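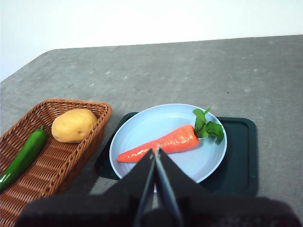
A carrot on a light blue plate.

About Clunia Stays

Clunia Stays is a small letting office for holiday houses and flats. We are in Skelbridge, in the old post building behind the market street, and we take care of 127 properties between the river and the coast. Most of them belong to families who use the house themselves for a few weeks and let it for the rest of the year.

The office was opened by Aníbal Rebelo, who before worked as a night receptionist in hotels and was tired of giving people keys to rooms he had never seen. He began with three cottages of one owner. Ridwan Purba came two years later for a summer job with the bookings and he is now the partner in the firm. Together with them we are 18 persons, including the cleaning team, which is employed by us and does not come from an agency.

How we work

Each house is visited by one of us before it appears on our pages. We measure the beds, we try the shower, and we write down how many steps there are to the front door. If the road is noisy in the morning, you will read it in the text. Some owners do not like this very much — but we have fewer complaints than before, and they have more guests who come back.

Last season we received 1179 bookings. The largest part was for one week, from families with children. In June and in autumn we have more walkers and couples, and for them we accept short stays from two nights.

The price you see includes bed linen, towels, final cleaning and heating. The deposit is returned within five working days after you leave.
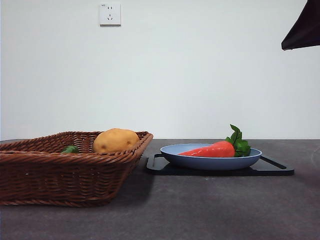 Potato in a wicker basket.

Our houses

Every kitchen has pans, sharp knives, a kettle and a coffee maker. Cots and high chairs are free, please only ask for them when you book. Dogs are welcome in many of the houses, and the page of each house says if the garden is closed with a fence.

Since last year we also manage the six flats in the Prernel building, near the harbour, and the Rizk farmhouse, where a group of 14 can sleep. For the farmhouse please write to us early, the school holidays are often full by winter.

Find us

The office is open from 9.00 until 17.30. Keys can be collected from 16.00, and if you arrive late we send you the code of the key box, number 3838 on the wall beside our door. Ridwan answers the emergency telephone in the evening.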